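Home News Town Hall Schools Sports Obituaries Classifieds Subscribe

Skunham's back room gets a pale floor, and a rule about shoes

SKUNHAM – The back room of the Larkis Building has a new floor, and the people who use the room have already begun to disagree about it.

The old one was brown. It had been brown for 30 years, and it had the great advantage of looking the same whether anyone had swept it or not. Its replacement is light enough to show a bread crumb from the doorway, a quality that was presented at the June town meeting as a benefit.

The room reopened this month after six weeks of work, two of which were spent waiting for a box of trim that had been delivered to the library. Tsang Flooring, of Stanodside, laid 500 square feet of new surface and took the old one away in a trailer. A square of the brown was kept back at the request of the sewing group and is now in the hall closet, where it is expected to stay.

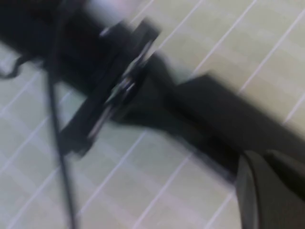

By the Stanodside Ledger staff
Skunham Desk

Complaints arrived before the furniture did. The first came from a dance class whose members had not yet set foot on the floor but had seen it through the window and thought it looked cold. The second concerned glare. The third was about the word "oatmeal," the name given to the color on the order form, which one resident described in a letter to the town as "optimistic."

Street shoes are now discouraged in the back room. The town considered banning them altogether and settled on a sign, a bench and a rack with space for 20 pairs. The evening card game regularly draws more feet than that, and the overflow has been lining up along the corridor wall in an order that the regulars seem to understand.

Chairs are a bigger problem. The stacking chairs that came back out of storage have bare metal legs, and after one afternoon of scraping, the town bought felt pads for all of them. The pads stick very well to the floor and somewhat less well to the chairs. A second brand has been ordered.

There has been some praise. The model railway club says dropped screws are much easier to find – on the brown they were simply written off – and the toddler playgroup likes that the room feels bigger, though it measures exactly what it did in the spring. The sewing group reports that pins show up nicely, too, and has withdrawn its petition.

Cleaning is the part still unsettled. The old floor was mopped once a week on the honor system. The new one will be mopped every evening at 9, after the last booking, and the hourly rental fee has gone up to help pay for it. Groups that mop for themselves can ask for the increase back. The form is at the front desk, next to the felt pads.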